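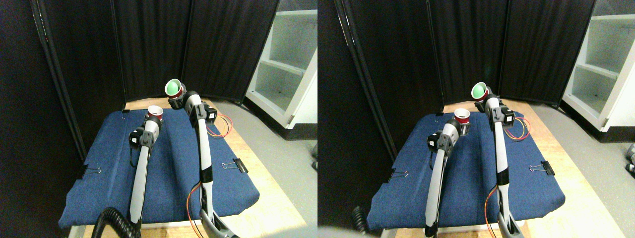
Teaching by hand, one cup at a time
2022-04-02

Kemus has put out its spring numbers, and the big one is 2,463 demonstrations recorded with two arms driven by remote control. The task is cups: one in each gripper, tip one forward, set both down. It's a fair test of coordination. I'm less sure it tests learning.

An operator needs 3 days of practice before the recordings are worth keeping, according to the write-up. After that a good one gets through 300 in a week. So the price of this method is still people's time, and the report has little to say on that. The Closard group tried guiding the arms directly by hand last July and gave it up after 16 sessions — too much shaking near the wrist, they said, and sore shoulders.

What I'd want to see is the same policy run with cups nobody trained on, on a bare table, with the lights changed. Trirnus asked for that at the last meetup and was told it's planned. It was planned last year too.

The Derkach workshop will host a hands-on session with its own pair of arms. Members can book a turn at the controls through the usual page. Bring your own cups if you like — I'm bringing a mug with a handle.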